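3.2 Pressed and cut glass in the Drindilton households

Glass was the second largest group of objects recorded in the household survey, after table linen. Over 100 pieces were entered, most of them bowls, jugs and vases kept in front rooms. Owners often used the word "crystal" for any clear glass with a pattern, so the survey forms put all such pieces under one heading, patterned clear glass, and left the method of making to a later check.

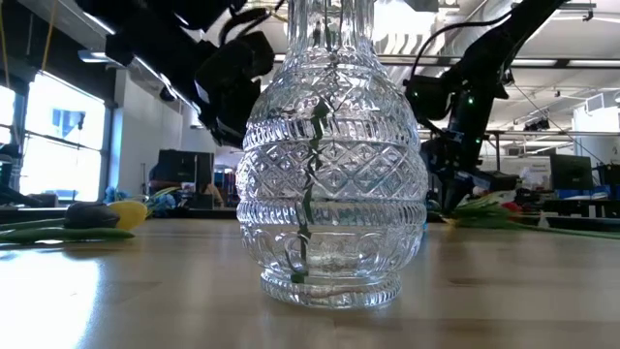
Figure 4. Vase in patterned clear glass, with a band of diamonds between two ribbed bands.

Few owners could name a maker. The Flanik works was mentioned most often, usually on the word of an older relative, and no paper records were found to support this. Eighteen households said that their main piece had been a wedding gift. In Paltovau, where the same questions were asked in March, gifts on leaving a job were more common.

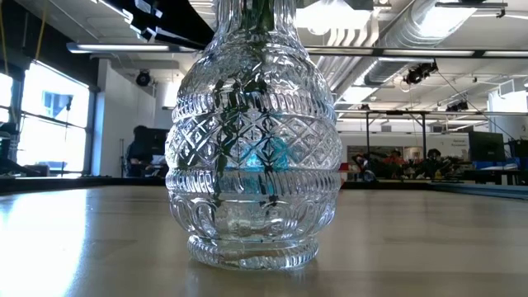
Daily use turned out to be a better guide to how long a piece stayed in a family than its supposed value. Vases that were brought out for flowers tended to be kept and handed on, while bowls stored in cupboards were more often sold or given away. Several owners said they liked patterned glass for cut stems. Facets of this kind break up the leaves and stems behind them, so that the greenery shows as small dark patches across the diamonds, and two owners said plain glass looked untidy by comparison. The Tilahun study did not ask about use, and its results cannot be compared with ours on this point.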